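Rewrote our house rules for recording hand-held gripper demos this month. Posting the parts other teams keep asking for. Thread.

Scope first. These rules cover a person holding a two-finger gripper and doing a tabletop task in an ordinary room. They don't cover teleop, and they don't cover anything with a powered arm. Those have their own sheet.

Rule 1. Start every take with the fingers fully open and empty, with both pads visible to the camera. Hold for a beat before moving. If the pads aren't visible at the start, the width calibration can't be checked later and the take is rejected.

Rule 2. Write the task line before the take, never after. "Put the fruit in the tray" is a task line. "Tidy up" isn't. If the operator changes their mind partway through, stop and start a new take.

Rule 3. One grasp target at a time. Regrasping is allowed and gets a tag. Dropping the object is allowed and gets a tag. Cutting the drop out of the take is not allowed. We lost most of an April batch to well-meant trimming.

Rule 4. Leave the room as it is, within limits. Patterned tablecloth, curtain, kettle at the back of the table: fine. Anything with a lit screen facing the camera: turn it off. Mail, badges, family photos: out of view before the first take.
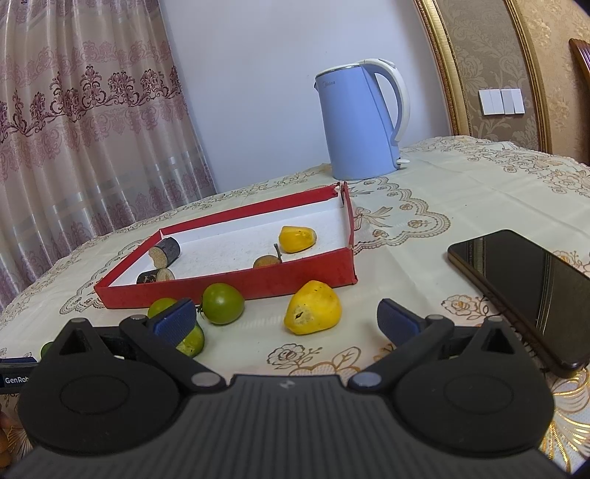
Morikawa: I'd push back on rule 4. If the background changes from house to house you can't compare success rates between sites. Our lab fixes the table, the cloth and the light, and we only vary the objects.

Fair for evaluation. We do the same there: one fixed bench, 5 object sets, no exceptions. Rule 4 is for training data only. The two sheets used to be one document and that caused exactly this argument, so they are now separate.

Rule 5. Objects go down at mixed angles and mixed spacing. Some in the container, some out. Operators left alone will line things up in a row by the third take. The reset card tells them where to stop doing that.

Rule 6. Food is allowed if it is whole or dry at the cut. No liquids, no open containers of anything. Soft fruit is swapped when the skin splits. Wipe the pads between food types and log the wipe.

Rule 7. 200 takes per pad set, then inspect. 500, then replace, even if they look fine. Worn texture changes the slip behavior and you won't see it in the video.

Rule 8. The operator's free hand stays off the objects during a take. Hand visible near the grip body: fine. Hand steadying the container: tag it as assisted, and it goes in its own folder.

On review: two people, independent, same checklist. In the Rurero pilot we reviewed 234 takes this way. Most disagreements were over rule 3, mainly what counts as a regrasp. The new wording is: pads lose contact with the object, then make contact again. Sliding doesn't count.

Still open: how to tag a take where the object moves before the fingers reach it. Vatton tags it as a disturbance, we currently tag it as a failed approach. Will settle that in the next revision.

Current sheet is marked July 2025. If yours has nine rules on it, it's the old one. Please bin it.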